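Prevonport Museum Learning Service
For young readers aged seven and over

How does a storage box keep things safe?

Almost every home, school and museum has storage boxes. They hold paints, building bricks, winter gloves and birthday candles. At the Prevonport Museum we use them for the objects that visitors may handle, such as shells, buttons and old coins. A storage box looks very simple, but each part of it has a job to do. This page explains what those jobs are.

The box

The largest part of a storage box is the part that holds your things. Many are made of plastic. Plastic is light, so a box is easy to lift when it is empty. It does not soak up water, and it can be wiped with a damp cloth. It can also be made into almost any shape. To make a plastic box, a factory melts small beads of plastic and pushes the hot liquid into a hollow metal shape called a mould. When the plastic cools it becomes hard, and the mould opens to let the new box out.

The corners of most plastic boxes are slightly rounded. A sharp corner is more likely to crack if the box is dropped. A rounded corner spreads the bump over a larger area.

The lid

A lid keeps dust out and stops small things from falling out. Some lids are clear or a little frosted, so that light can pass through them. With a clear lid you can often tell what is in a box before you open it. With a frosted lid you may see only colours and shapes.

Lids are often not flat. They may have raised parts and lower parts, which make a thin sheet of plastic stiffer. You can test this with a sheet of paper. Hold it flat by one edge and it will droop. Fold it backwards and forwards like a fan and it will stay much straighter.

The latches

A latch is a small catch that holds a lid in place. Boxes with a handle on the lid need good latches. When you pick up such a box, you are really picking up the lid, and the latches must carry the box and everything inside it. For this reason there is usually one latch at each end, so that the weight is shared between the two sides. 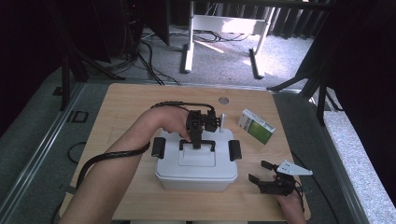
Readers in Alaoui class at Wallville Primary School wrote to tell us that they had tried this for themselves. They fastened only one latch on an empty box and lifted it a very small way above a cushion. The box tipped at once, they said, and the lid began to bend. They would like other schools to know that the cushion was a good idea.

We thank them for their letter. Their test shows why both latches should be closed before a box is carried. Listen for the click, then press gently on the lid to check that it does not move.

The handle

Some handles fold down. When the handle is down, it takes up less room and is less likely to catch on a sleeve. When it is needed, it can be lifted and held with the whole hand. There must be a space below the handle for your fingers to fit into.

A handle in the middle of the lid helps the box to hang level, but only if the things inside are spread out evenly. If all the heavy things are at one end, that end will dip.

Packing a box well

Put heavy things at the bottom and light things on top. Wrap anything that could break. Do not fill the box so full that the lid has to be forced. If you are not sure whether a box is too heavy, ask an adult to lift it first.

Our handling collection has 53 boxes, and each one has a label with a number. When a box comes back from a school visit, it is checked against a list before it goes on the shelf - even the smallest button must be found.

Something to try

Choose a box at home or at school and look for its latches, its handle and the raised parts of its lid. Draw the box from above and write the name of each part. Drawings may be handed in at the Grendby Road entrance until the end of September.

Words to remember

Mould: a hollow shape used to form melted plastic.
Latch: a catch that holds a lid or a door closed.
Frosted: cloudy, so that light comes through but details are hard to see.

Page last checked May 2018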